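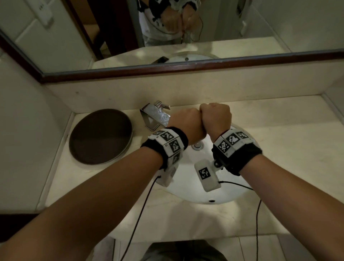

洗面カウンターと楕円形ボウル、角型水栓まわり

洗面カウンターの手入れと水栓まわりの点検について

施設管理だより 1月号

客室および共用部の洗面カウンターについて、清掃手順と点検項目を改訂した。対象は大理石天板に白い楕円形ボウルを組み込んだ型で、館内の該当箇所は111か所である。旧手順書の洗面の項は本号の内容に差し替える。シャワー室と厨房の手洗いは対象外とし、従来の手順を継続する。

1. 天板

大理石の主成分は炭酸カルシウムで、酸に触れると表面が溶けて艶が失われる。クエン酸、酢、酸性の浴室用洗剤は天板に使用しない。塩素系漂白剤も使用禁止とする。日常清掃は中性洗剤を規定濃度に薄め、固く絞ったマイクロファイバークロスで拭き、水拭き、乾拭きの順に行う。洗剤分を残したまま乾かすと膜状の曇りになる。

クリーム色の石は黄ばみの発見が遅れやすい。光を斜めから当て、ボウルの縁と水栓の根元を確認すること。輪状のくすみがあり、指先でわずかなざらつきを感じる場合は酸による侵食の可能性がある。現場で研磨剤をかけず、位置を記録して管理室へ回す。メラミンスポンジも研磨材として扱う。

石材保護剤はTridonの浸透型を継続使用する。塗布は年2回。塗布前に天板を十分に乾燥させ、余剰分は乾く前に拭き取る。塗布後の養生中は洗面を使用停止とし、扉に札を掛ける。撥水の低下は水滴で判定する。天板に水を数滴置いて時間をおき、拭き取った跡が濃く残れば再塗布の対象とする。

2. ボウルと排水栓

ボウル内面は中性洗剤とやわらかいスポンジで洗う。水垢が取れない場合に限り弱酸性の洗剤を使用できるが、天板との境目に垂れないよう、洗剤は必ずスポンジ側に付ける。スプレーの直接噴射は禁止する。

丸形の排水栓はクロムめっき仕上げである。栓の裏に髪と石けんかすが溜まるため、外せる型は週1回取り外して裏面を洗う。外れない型を工具でこじらないこと。手前側の縁近くにあるオーバーフロー穴は見落とされやすい。細いブラシを差し入れ、内壁を軽くこすったのち、ぬるま湯を流す。臭気の申告があった洗面では、排水トラップを開ける前にこの穴を洗浄し、翌朝に再確認する。

3. 水栓

吐水口が幅広く平らな滝状吐水型は、先端の全幅に水垢が付く。白い筋が出ると水膜が割れ、片側に寄って流れる。使用後の乾拭きが最も有効である。固着した場合は湿らせた布を当てて軟化させ、樹脂製のへらで除去する。金属へらとクレンザーはめっきを傷めるので使わない。

平らなめっき面は拭き筋が目立つ。仕上げは乾いたクロスを一方向に動かし、往復させない。上部の傾斜レバーは付け根の隙間に水が溜まるため、綿棒または折ったクロスの角で水分を取る。レバーにがたつきがあれば、締め直しは設備担当が行う。本体と天板の取り合い部は、シール材の切れと黒ずみを目視で確認する。

4. 鏡と木枠

鏡下端の濃茶色の木枠は、カウンターからの水はねを受ける位置にある。水分が枠と鏡の間に入ると、枠材の膨れと鏡裏面の腐食が進む。ガラスクリーナーは鏡に直接吹き付けず、クロスに取って上から下へ拭く。下端に達したら乾いた面に替え、枠を横方向に拭いて終える。枠の塗装に白化や浮きがある場合は位置を記録する。

バックスプラッシュの石は天板と同じ扱いとする。カウンターとの入隅は洗剤が残りやすいので、水拭きを一度追加する。

5. 備品トレー

濃茶色の丸トレーは天板に直接置くため、底に水が回ると輪染みの原因になる。清掃時は必ず持ち上げ、底面と天板の両方を乾拭きする。引きずると底に噛んだ砂粒で石が傷つく。縁の立ち上がりの内側には石けん分が溜まるので、角を残さず拭くこと。戻す位置は水栓の横とし、レバーを操作する手に当たらない間隔をとる。

6. 在庫と発注

中性洗剤はBurumierの業務用に統一した。前年度の洗面用クロスの消費は1,629枚である。石材用と金属用のクロスは色で分け、共用しない。補充分124枚は1月中にリネン庫へ入る。使用済みクロスの洗濯に柔軟剤は使わない。吸水が落ち、めっき面に拭き筋が残るためである。

7. 記録

点検票には場所、部位、症状、日時を記入する。「汚れあり」だけの記載は受け付けない。記入例は「天板、ボウル右縁、輪状のくすみ、ざらつきあり」とする。点検票の提出は毎夕17時まで。石材の補修判断はSeraina Hämmerli、水栓と排水の不具合はJarlath Dugganが担当する。消耗品の請求はリネン庫の請求簿に記入のこと。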